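The man who repairs accordions in Firkberg

The workshop of Raimonds Stankevičius is behind the old post office in Firkberg, up two flights of stairs that are too narrow for a piano. "This is one reason I chose accordions," he told me when I arrived, out of breath, at nine in the morning. He made coffee on a small stove and put the cups on a shelf, because the table was covered with reeds.

He is the only full-time accordion repairer left in the region. Last year he finished 524 reed blocks, a number he knows because he writes every one of them in a school notebook. The year before it was 529. "So I am getting slower," he said. "But only by five."

Stankevičius did not grow up with music. His father drove a bus and his mother worked in the bakery in Mets, and the only instrument in the house was a broken Wenotik that had belonged to an uncle. It had mice in the bellows. When he was eleven he opened it with a kitchen knife, and he could not close it again. "My mother thought I would be punished by the uncle, but the uncle was dead already," he said. "So I had time to learn."

He learned slowly. He took the bus to Sernari, where an old factory worker was living, and asked him questions through a garden fence. After some months the gate was opened. The old man showed him how to scratch a reed with a fine file — at the tip to make the note higher, near the rivet to make it lower — and how to stop before he wanted to stop.

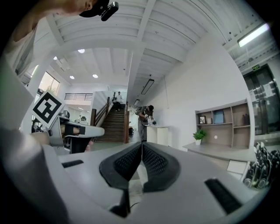 "The file is the smallest part of it," Stankevičius said. "Everybody who comes to learn wants to hold the file. First I give them wax." The wax keeps the reed plates in place on the block. He cooks it himself from beeswax and rosin, and he changes the mixture a little between summer and winter. If it is too soft, the plates will move in a hot car. If it is too hard, it cracks, and the player hears a buzzing which he will blame on the bellows.

I asked what customers bring him most often. He thought about it for a long time. Mostly, he said, they bring instruments that were kept under a bed or in a cellar. The leather on the valves curls up and the felt is eaten by moths. Some owners have tried glue. He has a special sigh for glue, and he gave it to me twice.

The most expensive instrument he has worked on came from a dance band and had 743 separate faults on his list, if one counts each leather valve as one fault, as he does. The work took from January until the apples were ripe. The band had broken up by then, but the drummer came to fetch it and paid in cash.
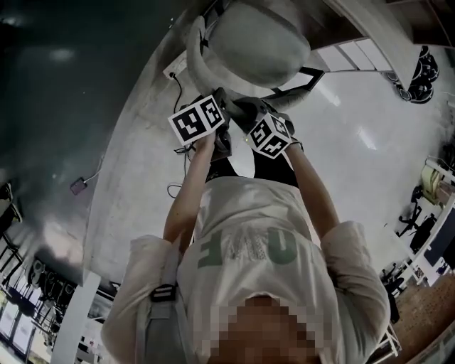 He does not like to talk about money, but he was willing to talk about time. A full tuning of a large instrument takes him two weeks. He works on it only in the mornings, when the street is quiet and his ears are fresh. In the afternoons he does straps, buckles and bellows tape. After six he does not touch a reed at all. "In the evening I hear what I want to hear," he said. "It is very pleasant, and the next day I must do it again."

His own taste is for the wet sound, where two reeds for the same note are tuned a little apart, so that the tone trembles. Younger players ask for it dry. He tunes it dry for them and does not argue, although he did play me the same waltz on both kinds of instrument and watched my face during the second one.

When I asked if he plays in public, he shook his head. He knows eleven pieces, and nine of them are for testing. There is one that goes through every button on the left side, very ugly, which he wrote himself and which his neighbors can whistle.

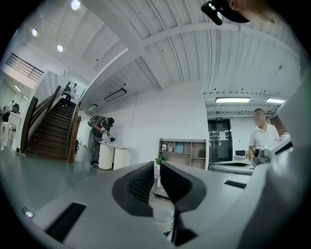 Advice for owners

Before I left, I asked him what a person should do with an accordion that has been found in a relative's house. He asked me to write it down exactly.

"Do not pull the bellows open to see if it works. Press the air button first, and open it gently. If it smells of cellar, leave the case open in a dry room for some days, but not beside the heater. Stand it on its feet, as it stands when it is played. Then call somebody."

He added that people may call him too, but only after lunch.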